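Strike rates and other things I'm tired of hearing about

My nephew sent me a link last week with three exclamation points after it. A company called Plallby has an app that films your batting from behind the bowler's arm and gives you a score out of 900. His was 440. He wanted to know if that was good.

I have no idea, and I suspect Plallby doesn't either.

I played club cricket for Briltcombe for longer than I should have, mostly at number seven, mostly badly. In that time I heard every theory of batting there is. Keep the elbow up. Forget the elbow. Watch the hand, watch the ball, stay still, have a trigger move. Now there's a number, and the number is supposed to settle it. I read the whole help section looking for how they get from a video of a forward defensive to 440, and the closest thing to an answer was the phrase "shot quality." Quality according to whom? On what kind of field? Half the places we played had a slope you could sled down.

Take Hemi Kingi. If you filmed Hemi you'd tell him to take up fishing. Feet nowhere, bat coming down from somewhere over third slip. One September he made 131 against Rivadeneira on a wicket where the rest of us couldn't get past 20, and he did it by hitting nearly everything to the same spot behind square. Their captain moved a man there, then two men. Hemi kept hitting it between them. I'd love to see what the app makes of that, but I'd bet a decent lunch it comes out under 440.

Tania Munshi coaches the juniors now and she's more open to it than I am. Her point is that kids who won't listen to her will listen to a phone. Fair enough. She also says two of them stopped playing the pull shot altogether after it dragged their score down, and one of those was the best puller of the ball she had. She told me this as if it were a small problem.

My other gripe is the comparison page. You can see where you rank against other players "at your level." My nephew is ranked 931st. Out of how many? It doesn't say. What level? He typed in his own. He could be 931st in a group of 931 for all the page tells him. 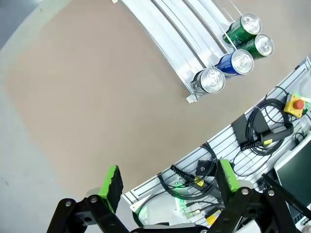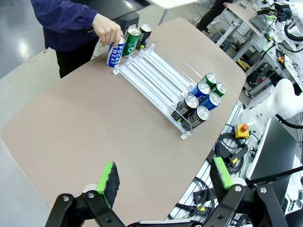
I did try it myself, for the sake of fairness. Nicanor threw me a few dozen balls in the nets and I batted the way I always have. Then I did it again, deliberately stiff and pretty, leaving anything I didn't like the look of. The second round scored higher. I middled maybe a third as many.

So I wrote back to my nephew and asked him how many runs he made on the weekend. He said 38, run out, and that it wasn't his call. I asked him to tell me about that instead and got four long messages about a bad single and a worse argument at tea. He didn't bring up the score again until the last one, when he asked if I thought he should pay for the full version.

I said to wait until the season's over.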